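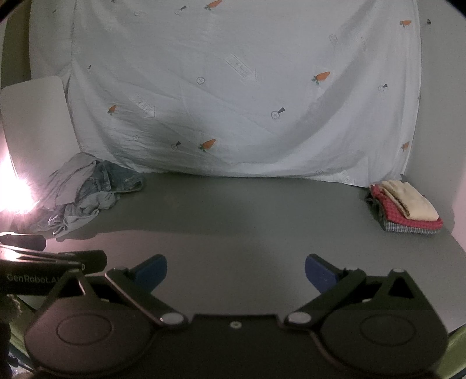
Known fault: dropped grasp events, Sanside cloth subset

This card covers a fault in the Sanside cloth-handling subset of the Dosard collection. The recordings were made with hand-held grippers at a gray-topped table, with tasks drawn from a mixed set of textiles: denim, checked cloth, and a large white cloth printed with orange carrots. In 37 of the 525 episodes the finger-opening signal stops updating before the episode ends. The video carries on as normal, so the fault is easy to miss if only the images are checked.

Cause

The logger from Politis holds the last good value when its serial buffer overruns. It raises no error. A stuck value therefore looks the same as a gripper held still — the longest run lasts 172 samples. Firmware older than the February release is affected.

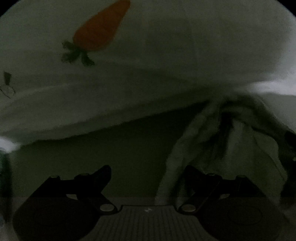

Effect on training

A policy trained on the faulty episodes learns to keep the fingers open over hanging fabric. On the Wollwood test arm this led to 19 missed grasps and one safety stop, when the arm pressed down on the table with the fingers apart. No one was hurt. The force limit worked as set.

What to do

Skip any episode where the field width_stale is true. Do not fill the gap by interpolation; the true opening is not known. Episodes with the flag set are kept in the release for fault-detection work and are left out of the default split.

Open issues

The flag is computed after recording and may miss runs shorter than five samples. The left and right clocks have not been checked against each other.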